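Intro Food Prep, Unit 7: Bowls, Mixing, Station Setup
Clernley evening course, Thursday group. Bring this sheet back next week.

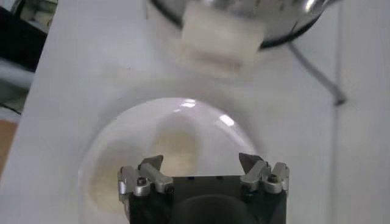 Fig. 1. Glass bowl on a white worktop, stainless steel bowl behind.

1. Which bowl for what

Glass: heavy, stays put, you can see the sides while you mix. Good for doughs and batters, good for anything you need to watch. Fine in the microwave if marked for it. NOT fine going from fridge to hot oven. Chips at the rim, so check with your eyes before you fill it, then a dry cloth.

Stainless: light, cools fast, warms fast. Use for whipping cream, ice baths, tossing salad. Slides around, so damp towel underneath. No microwave, ever.

Plastic: ok for dry goods and scraps. Holds grease even after washing, so egg whites won't whip well in it. We don't use the old Hovico ones for anything but peelings now.

2. Size

Most common mistake last term was bowl too small. Rule for this course: ingredients fill no more than half before you start mixing. For the bread dough next week (900 g total) take the large glass. Dough has to rise in it too, leave room.

If you're between two sizes go up.

3. Setting the station

- Wipe the worktop, dry it. Flour on a damp top = paste.
- Main bowl in front of you, close to the edge but not on it.
- Second bowl behind, for whatever gets added later.
- Scale to the side, zero it with the bowl on.
- Scraper and towel on your writing-hand side.
- Nothing else. Phones, bags, this handout: shelf.

White tops show crumbs and smears quickly, good for checking your own cleanup. They also stain. Turmeric, beet, berry juice get wiped right away please.

4. Mixing by hand, short version

Dry first, stir. Make a well. Liquid in the well, not round the outside. Pull in from the sides a bit at a time, turn the bowl as you go. Stop and scrape the bottom at least 2 times, dry flour hides there. With glass you can lift it and look from underneath.

Sticky is normal for the first few minutes. Dont add flour yet.

5. Washing up

Dough: cold water first, hot water cooks it onto the bowl. Glass gets washed on its own, never stacked in the sink under pans. Dry before stacking, cloth between the glass ones. Steel can nest.

For next week

Read the Koltthorpe flour leaflet, both sides. Write down the bowls you have at home, what they're made of and what you use each one for. Half a page is plenty. Apron and a lidded container to take your dough home, last time over half the group forgot teh container.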